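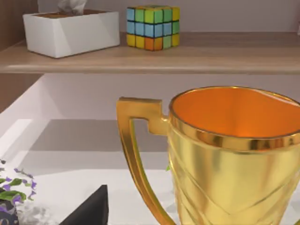 Maree Tolhurst
Operations Manager, Fondach Plating

About us

Fondach Plating is a jobbing electroplating shop. We apply nickel, chrome, copper, silver and gold to customers' own parts, and we strip and replate older items where the base metal is sound. Most work is brass, copper or mild steel. We also plate zinc die-cast, with a cyanide-free copper strike before nickel. We do not plate aluminium or plastics.

The workshop is at Nurnham and was fitted out for decorative plating from the start. The main line has a working tank of 2,000 litres and takes parts up to 768 mm long. Longer pieces can sometimes be turned and done in two immersions, but there may be a faint line at the overlap and we will tell you so before quoting. Gold is run on a separate bench line with its own rinses.

What we plate

Tapware and door hardware make up almost 400 jobs a year. The rest is a mix of lamp fittings, motorcycle parts, church silver, trophy cups, instrument keys and short production runs for local manufacturers. Runs are racked by hand. We have no barrel line, so small fasteners in bulk are better sent elsewhere.

Preparation

Plating follows the surface underneath it. Scratches, casting pits and old buffing marks will still be there afterwards unless they are taken out first. Polishing is quoted as its own line on every job, and customers who do their own polishing can leave it off. Please don't lacquer or wax parts before sending them.

Kurnico

Kurnico is our record system for bath chemistry. Each tank is sampled at 7 am, and additions are logged against the job numbers that went through it. Thickness is measured by X-ray fluorescence on flat areas of 44 mm² or more. Reports are supplied on request.

Waste

Rinse water is treated on site and metal hydroxide sludge goes to a licensed contractor. The treatment plant was replaced in June along with the fume extraction over the chrome tank.

Trade accounts

Accounts opened under our former name, Betancur Electroplaters, are still current and keep the same customer numbers. Drop-off is at the rear roller door before 3 pm.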